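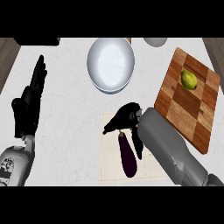 Slamet Osman told me in August that I was being unfair, that stone counters do sell houses and I should stop pretending otherwise. I've left his objection at the front because half of you probably agree with him.

So, slide one. Pale counter, grey veining, dark wood cupboards. Leave it up while they sit down.

My question for the next 14 minutes: who says a new kitchen pays for itself? Ask for hands. Then ask who has seen the sums. (Expect fewer hands.)

The usual source is the Hiltance survey. 311 replies, all from people who had already paid for the work. Of course they thought it was worth it. Would you tell a stranger with a clipboard that you'd wasted your savings? Pause here.

Next, the Lamness Road flats. Two on the same floor, same layout. The seller of the first spent £3912 on worktops and fitting before putting it on the market. The other seller cleaned the oven. The agent credits the worktops for the better offer, but the first flat also faces the park and the second faces the bins. I asked how he'd separated the two. He hadn't.

Trellik brochure: read out the line about "timeless surfaces". Avocado bathrooms were timeless too. Don't do the voice.

Slamet's best point, and give it a fair hearing: buyers decide quickly, and a tired kitchen puts them off the whole place. I think he's right about tired. Broken hinges, a tap that drips, black stuff round the sink. Most of that can be put right for £50 and a Sunday. It's a long way from there to ripping out a worktop that works.

Hidayat example only if we're running early. It's a rental and muddies things.

If someone asks whether I'd replace mine: yes, I did, I like it, and I don't expect a penny back.

Questions. Repeat each one for the people at the back.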